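A Clean White Top
Matte white desks show everything. Keeping one presentable is mostly a matter of order, moisture and cloth.

The white desk has become the default work surface in small offices, spare rooms and workshops, and the reasons are easy to list. It reflects light from a single ceiling fitting, it goes with any wall, and it makes a dropped screw easy to find. The same contrast that helps with the screw works against the owner everywhere else. Pencil dust, toner, rubber crumbs from an eraser and the grey film left by a forearm all register on a white top within a working day.

Most complaints about these desks concern matte finishes. A gloss top is smooth at a fine scale, and dirt sits on it as a separate layer. A matte top scatters light by means of a slight texture, and the low points of that texture hold fine particles. A dry cloth passes over the high points and pushes the rest along. The result is familiar: the black specks are gone, and in their place is a pale grey haze the width of the cloth.

The Cunder range, sold in two desk widths and one height, is typical of the type. The top is sealed on all edges and the maker's care sheet is a single paragraph recommending "a damp cloth." It gives no guidance on how damp, what cloth, or what to do about the floor. The competing Gauthier desk comes with a longer sheet, most of it about assembly.

Start with the desk against the wall

Few people pull a desk out to clean it, and for routine work there is no need. The useful preparation is to clear the top completely, one end at a time if there is nowhere to put things. Cleaning around a monitor base leaves a border that becomes harder to remove with each pass. Cables that run over the back edge should be lifted and laid on a chair. A cable left in place will drag dust back over the cleaned area as soon as it moves.

Work begins at one short end and proceeds to the other. The first strokes go along the back edge, where the top meets the wall, then forward in parallel passes. Starting in the middle spreads the dirt in both directions and doubles the area to be cleaned. A small folded cloth is enough for a desk of ordinary width.
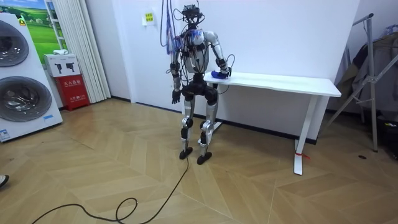
Loose material first

Specks and crumbs should leave the surface before any liquid reaches it. Wetting graphite or toner turns a dry particle into a smear, and a smear on a matte top needs three or four times the effort. A soft brush is the best tool. A hand vacuum with a brush head is nearly as good, provided the brush itself is clean. Compressed air is a poor choice, as it moves the dirt to the wall, the floor and the keyboard.

Hard grit needs more care. Metal filings and sand from a shoe or a plant pot will scratch a sealed top if they are trapped under a cloth. The marks are fine, but they catch dirt from then on. If the surface feels rough under a fingertip after brushing, brush it again.

Cloth and water

The choice of cloth matters more than the choice of cleaner. A split-fiber microfiber cloth picks up fine particles and keeps them. A cotton rag picks up some and releases them further along. Cellulose sponge holds too much water for this job and tends to leave a wet edge. Dark cloths should be washed separately before first use, and a new one should be tried on a hidden part of the desk in case the dye is loose.

Fold the cloth in half twice. This gives a flat pad with even pressure and several clean faces to turn to. A bunched cloth presses hard at a few points and hardly at all between them, and it tends to leave streaks with gaps. It does have a use on a small stubborn mark, where concentrated pressure helps.
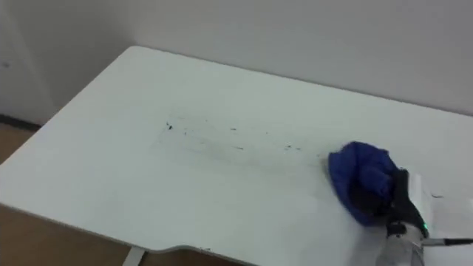
For water, the working amount is less than most people expect. Wring the cloth until it no longer drips, then wring it once more. A spray bottle set to mist is easier to control: three pulls onto the cloth, none onto the desk. Spraying the desk directly lets water reach the joints and cable openings, where the core material may be exposed.

A neutral cleaner is required only where there is grease. Lident, a concentrate intended for painted furniture, is mixed at one part to 100 and needs no rinsing at that strength. Stronger mixes clean no better and dry to a film, which then collects dust. Tullari makes a ready-mixed spray for the same purpose at a higher price per liter. Alcohol removes marker ink but should be confined to the mark.

Edges, legs and floor

Rounded corners and cutouts at the front edge collect more skin oil than the rest of the top. Wipe these along the curve with a clean face of the cloth. Metal legs need a dry wipe, starting at the top, and a damp one only where the foot meets the floor. On wooden floors, blot any drips at once and keep the foot dry underneath. Trapped moisture can leave a pale mark in the finish.

Finish the top with a dry pass in one direction and check it from a low angle, with the light source opposite. If grey haze remains, repeat the damp pass with a fresh cloth.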